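Music | Features

Oka spent eight weeks making Dumum in a rented hall outside Lloyd. The duo cut 20 songs and kept nine, most of them built on cello, organ and slow drums.

The new record is quieter than Jotovia, their debut, and the harmonies sit closer to the front. It suits them.
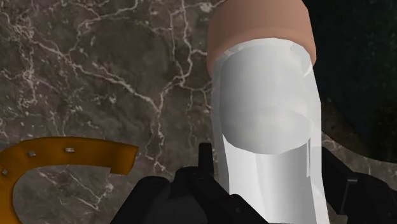

White cylinder against dark veined marble, computer rendering.

A short tour starts in November, in rooms holding 100 people or fewer. Side 2 will be played in full.

Comments (2)

bassline_deb: Jotovia is still my favourite, but the organ on this one is lovely.

Tramstop: Any all-ages shows?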